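Speaker notes: Fleece, and how to stop ruining it
Evening talk, sewing and mending group, 7:30 start

Hi everybody, thanks for coming out in June to hear me talk about winter jackets. (Wait for Frida to get the fan going.) I'm going to keep this loose, so shout if you want me to back up.

Start with the confession. I killed my first sherpa jacket in one afternoon. Hot wash, hot dryer, and it came out like a bath mat somebody had been standing on for ten years. I paid 46 dollars for it and I loved it, and I still have it, and it's going around the room now. Feel the elbows! That's melted pile. You can't brush that back.

So, what is this stuff. Most sherpa fleece is polyester, knitted flat on one side and curly on the other, made to look like lamb's wool. Polyester hates heat. If you remember one thing tonight, let it be the dryer. Pass around the swatches from Itzel here, the washed one and the new one, and let people guess.

Washing. Zip everything up first, pockets too. Open zipper teeth chew on the pile the whole way through the cycle. Turn it inside out, cold water, half the soap you think you need, no softener ever. Softener coats the curls and they clump. Nisha will want to argue about vinegar. Let her, she's fun, but move on after a couple of minutes.

Drying is where I slow down. I don't hang mine while it's heavy with water, the shoulders grow. I lay it out flat on a towel, pat the collar up, pull the front straight and leave it alone overnight. Then a soft pet brush, short strokes, going all different ways.

Now folding, and this is the part people asked for after last time. I do it on the bed with a cotton sheet or tablecloth underneath, so the fleece doesn't pick up every bit of fuzz from the blanket. Front up, zipper closed and running straight down the middle. Get both arms out to the sides before you do anything else. 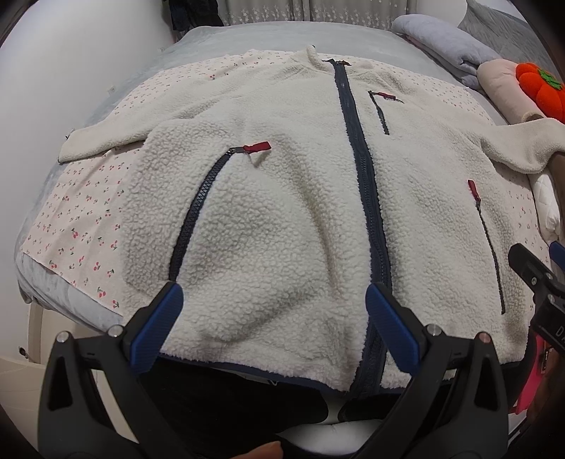
Then the sleeves come in across the chest, one and then the other, and the hem comes up to meet the collar. Two moves and you're done. Don't squash it! It wants to be a fat little pillow. Mine go on the top shelf with nothing on them.

If there's time: pocket zippers. They snag more than the front one does, and it's nearly always pile caught behind the slider. Tweezers, patience, a rub of candle wax on the teeth. Sneha has a spare pull tab kit if anybody brought a broken one.

Questions, then cookies. Get the jacket back before people leave.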